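Household robotics
Category: Robotics > Domestic automation
Print | E-mail this article | 7 shares | 2 comments

Household robotics is the use of machines for everyday chores such as cleaning, folding and putting things away. Floor cleaning was the first such chore to be widely automated. Tidying remains difficult, as the objects differ in size, weight and softness and often hide one another.

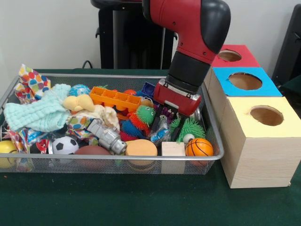
Gripper fingers among spiky rubber balls in a wire-mesh basket of toys.

Picking from a mixed pile is a common test of progress. Cloth has no fixed shape, and clear plastic is hard for many vision systems to detect. In the Zeltadus tidying trial, run by the Bouzid laboratory, an arm made 391 attempts to lift a single named object from a full basket and succeeded in 65 percent of them. Soft toys gave the best results.

Placement is treated as a separate skill. An arm must line up with an opening before it lets go, and small errors carried over from the grasp can cause a miss.

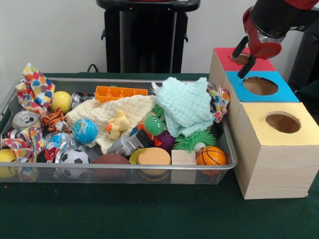

Robot arm over the rearmost of three boxes with round holes in their tops.

No general-purpose tidying robot is yet in common home use. Prorno sells a sorting arm for shop floors only.

See also: Zarnelar gripper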